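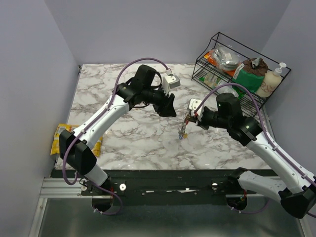 Section 2: Fitting and Breaking In Your Westov Tires

Read this section all the way through before you lift the tractor. A good fit takes a little patience, but what a difference it makes once you're out on soft ground!

Before you start
Park on firm, level ground, set the parking brake and chock the wheels that will stay down. Let the tires cool if you've just come in from the field.

CAUTION: Never stand in front of the sidewall while a tire is being inflated. Use a clip-on chuck and a long hose, and stay to the side.

1. Clean the rim. Brush away rust and old rubber from the bead seats, then wipe them down with a dry rag.

2. Check the valve hole for burrs and fit a new valve. Old valves are the number one cause of slow leaks, and a new one costs next to nothing.

3. Coat both beads and both bead seats with tire mounting lubricant. Don't use grease, oil or dish soap.

4. Work the first bead over the rim, then the second, starting opposite the valve.

5. Inflate slowly until both beads seat. Stop at the seating pressure molded on the sidewall - if a bead still hasn't seated, let all the air out, lubricate again and start over.

6. Set the working pressure from the load chart in Section 4. Use the column for your axle load and top speed.

7. Mount the wheel and tighten the lug nuts in a star pattern to the torque in your tractor manual.
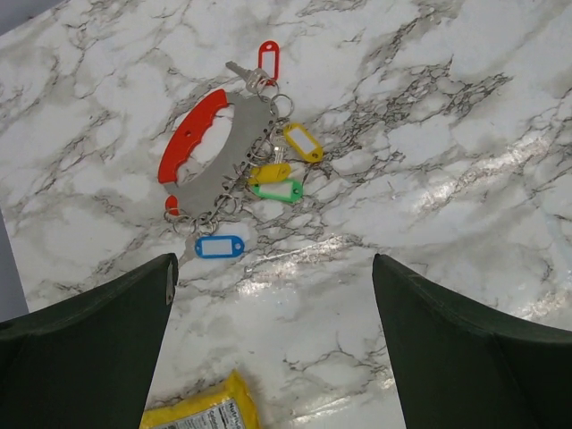
Effie MacKinnon

Breaking in

Now for the fun part! New tires need a short settling-in period, and the ones that get it really do reward you with a smoother ride and more even wear.

8. Drive for 2 hours with light loads only. Keep road speed under 11 mph.

9. Retighten the lug nuts, following the same star pattern.

10. Check the pressure again with the tires cold. A small drop is normal after the beads have settled, so top up as needed.

NOTE: If you run duals, match the pressure on both tires of each pair. Check the inner one too - an extension hose on the inner valve makes this so much easier.

NOTE: For long road trips between fields, go back to the road column of the load chart. Field pressures are too low for sustained highway travel.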